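Tramura Repair and Lending Library
Progress report to the Clustadov Fund, second period of the grant

Where we are

We are very pleased with how this period has gone! When we last wrote, the lending side was a set of shelves and a paper ledger, and repair evenings were running once a fortnight in a borrowed hall. We now have our own room on the ground floor of the Atanasov building, a working catalogue, and a weekly repair evening every Thursday that is busy from the moment the doors open.

The headline figure is 753 loans since the grant began. Our application hoped for a good deal fewer by this stage, and the pace has gone up with each month we've been in the new room. Being at street level has made the difference. People walk past, see the pressure washer and the preserving pans in the window, and come in to ask what the catch is. (The late fee, we tell them.)

Lending

The things people borrow are still mostly the things you need once a year and have nowhere to keep. Carpet cleaner, tile cutter, long ladder, gazebo, folding tables. The carpet cleaner has hardly spent a night at home and we would like a second one as soon as the budget allows. The sewing machines have surprised us. We took in 4 of them from a school that was clearing its textiles room, expecting them to sit on the top shelf, and all 4 have been out more or less constantly, often to people who learned on one years ago and want to see if they can still do a zip.

Kitchen items are the other success. In late summer the jam pans, the apple press and the big steamer went out in a sort of relay, with one household handing over to the next at our counter. Several borrowers brought back a jar with the pan. We have not worked out how to enter chutney in the accounts, but we have been eating it.

Less good: garden tools come back dirty, and we were too soft about it at the start. The return form now has a line for cleaning and we charge a small sum if we have to do it ourselves. Returns have been much better since then, and no one has complained to us about it. The hedge trimmer was off the shelf for most of a month waiting for a blade and we should have ordered a spare when we bought it. We have spares for all the powered cutting tools now.

Repair evenings

Each evening has up to 20 booked slots, plus whoever turns up and is happy to wait. Lamps, toasters, vacuum cleaners and radios make up most of the bench work, with a steady flow of clothes and soft toys at the mending table. We fix a good share of it on the night. Where we can't, we write down what is wrong and what part is needed, so the owner leaves knowing more than when they came in, and quite a few of them come back with the part.

What has pleased us most is how many visitors now do the repair themselves with someone sitting beside them. This was a hope in the original bid and it was slow to take off. People were nervous of opening things up. We changed the layout so that the visitor's chair is on the same side of the bench as the repairer's, and the change was immediate. It costs nothing and we would recommend it to anyone setting up a similar evening.

We did turn away more items than we like. Microwaves remain outside what we can do safely, and so do most things with a sealed battery. We have put this on the booking page in larger type, and the person on the door now asks before anyone carries a microwave up the steps.

The catalogue

The paper ledger has gone. After trying 2 systems we settled on Ruketti, which lets borrowers see what is in and book it from home. The first one we tried was built for books and wanted an author for every item, which made for some odd evenings of data entry. Moving everything across took longer than planned, mainly because we decided to weigh and test every item as we went. It was worth doing. We found missing attachments, a drill with the wrong charger, and three identical cake tins listed as one.

Every item now has a tag, a note of what should be in the bag with it, and a short page of instructions in plain words. Borrowers have been correcting the instructions for us, and we are grateful. The page for the wallpaper steamer has been rewritten completely by people who have used it, and it is far better than ours was.

The room

Most of the set-up money went on shelving, lighting and the benches, as agreed. The room was dry and sound but very dim, and the new strip lights over the repair benches have been the best single purchase of the period. We laid the hard-wearing flooring only in the front half and left the store at the back as it was, which kept us within budget. The counter is second-hand and was built for someone much taller. We are used to it.

Storage is filling up faster than we expected. Small things are the difficulty: spare nozzles, bottles, cloths, fuses and the bits that belong to something but don't fit in its bag. Hanging baskets and wall panels have taken up a lot of that, and we want to do more with the height of the room before asking for any more floor.

Opening hours are three half days plus the repair evening. We are asked nearly every week about weekends. We can't staff a full day yet, but we plan to try Saturday mornings in the spring, and to run them through to the end of May before deciding whether to keep them.

People and training

We now have enough trained people to run the counter without anyone doing two shifts in a row, and that has made the place noticeably more cheerful. Everyone on the repair side has been through the electrical safety session, and the testing equipment was checked and recalibrated as the grant conditions require. A shorter version of the session, on changing plugs and fuses and on when to stop and ask, was opened to the public. It filled up in a day. We would love to run it again, with one for bicycle brakes and gears, and perhaps an afternoon on darning, where we already have a waiting list before announcing a date.

Money

Spending is in line with the agreed budget overall. We are under on equipment, thanks to donations, and over on consumables, where we simply guessed too low. Thread, solder, fuses, cleaning fluid and sewing machine needles all go quickly when the evenings are full. With your agreement we would like to move part of the equipment underspend across to cover this. The detailed sheet is attached separately, with the proposed change marked.

Income from memberships and late fees covers the insurance and most of the electricity. Membership is still pay what you can, and the average has stayed steady, even with many more people joining. We think that is a really encouraging sign for the time after the grant.

What we still have to do

The delivery service for people who can't easily get to us has not started. We had counted on sharing a van and the arrangement fell through. A cargo bicycle would manage nearly everything except the ladders and the carpet cleaner, and we are now getting quotes. We expect to have this running within the next period and will write sooner if it looks like slipping.

We also owe you the survey of borrowers. The questions are agreed and the forms are at the counter, but we want replies from people who came once and never returned as well as from our regulars, and they take more finding. Early answers suggest the hours are the main obstacle, which fits with what we hear at the door.

Lastly, the second carpet cleaner, the Saturday mornings and the brake and gear sessions are our three priorities for the coming months, in that order. If anyone from the Fund would like to visit, please come on a repair evening and bring something broken. We will find you a chair on the right side of the bench.

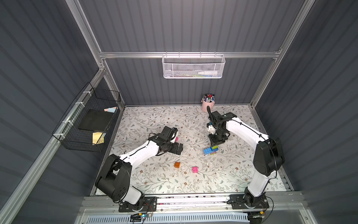 Hanging mesh basket with a squeeze bottle, against ribbed grey wall panels.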